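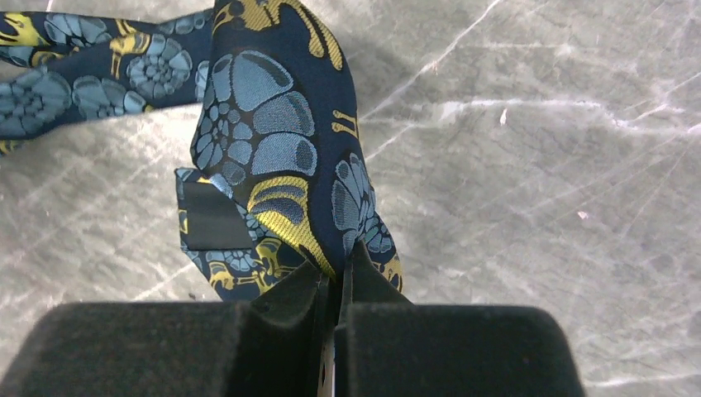
Ticket 1484, attachment 1. Silk tie, lower end held between the padded fingers, wrist camera view.

Posted in December by Marlene MacLeod, Workplace Systems, Stomdale returns and finishing center
Print this page | E-mail this page

TICKET 1484
Subject: Folding cell releases silk ties early; bench staff refolding by hand
Location: Stomdale, finishing hall, Cell 6
Equipment: Clarach folding arm with padded two-finger gripper
Priority: Medium
Status: Closed, with one follow-up item

REPORTED PROBLEM

The finishing team reports that Cell 6 lets go of silk neckties before the second fold is complete. Cotton and wool ties are not affected. When a release occurs, the cell stops and shows code 256 (grip lost), and a finisher must clear the work surface, lay out the tie again and restart the cycle. During the morning shift, finishers have been taking silk ties out of the queue and folding them at the benches.

The team has also asked whether bench folding counts toward the hourly target. Under the current arrangement it does not. That question has been recorded as a separate matter below.

LOG

7:40 a.m. Ticket opened. The cell was left in service for cotton and wool. Silk was moved to the benches by agreement with the shift lead.

8:15 a.m. Finger pads inspected with the cell locked out. No tears or lifting at the edges. Pads brushed clean and refitted. The counter showed 4000 cycles since the last pad change, within the limit set in the maintenance plan.

8:50 a.m. Test with a patterned navy silk tie from the returns queue. The tie was gripped at the narrow tail. The first fold completed. The cell released during the second fold and displayed code 256. The same result followed on a repeat test.

9:30 a.m. Grip force raised by one step. The tie was held through both folds, but the finisher at the cell found a crease at the grip point that did not relax on the rack. The setting was returned to its former value. Force is not to be raised for silk without approval from the finishing team.

10:20 a.m. Fabric profiles reviewed with Ansari, the integrator, by telephone. Silk had been assigned to the general woven profile when the product list was loaded. That profile moves to the second fold at full speed and treats a small slip as a lost grip.

11:05 a.m. Separate silk profile created. Travel speed between folds reduced; slip allowance widened; grip force unchanged. Test ties completed both folds without a stop — no crease was found by the finisher who checked them.

1:30 p.m. Silk returned to the cell under observation.

3:45 p.m. No further grip stops recorded. Finishing team agreed to close the fault.

CAUSE

Incorrect fabric profile. The gripper and pads were in working order.

EFFECT ON STAFF DUTIES

The silk profile is slower than the general one. Supervisors should not make up the difference by shortening the inspection step, which remains a hand task. Each tie is still checked for pulls, marks and loose label stitching by a finisher before it enters the cell.

Since the cell was installed, finishers have spent less of the shift folding and more of it inspecting, loading and clearing stops. Several have said that clearing stops is the most tiring part of the new routine, partly on account of the reach across the work surface. Others prefer the present arrangement and have asked to be trained on profile changes. Both points have been passed to the staffing review.

Until that review is complete, the following applies at Stomdale:

Any finisher may take a fabric out of the automated queue if the cell stops twice on the same type. Permission is not required. Please note the fabric and the code on the shift sheet.

Time spent on bench folding during a fault is to be entered as bench work and excluded from the cell target. Entries for the period of this ticket will be corrected by Workplace Systems.

Profile changes are made by trained staff only. Two places are open on the next training session, and names should be given to the shift lead.

FOLLOW-UP

The Jostness site uses the same product list and may have the same assignment for silk. A copy of this ticket has been sent to the site lead there, with a request to check the profile before the next silk delivery — reply pending.

Ticket closed 4:10 p.m., M. MacLeod. To reopen, reply to the closing notice and quote the ticket number.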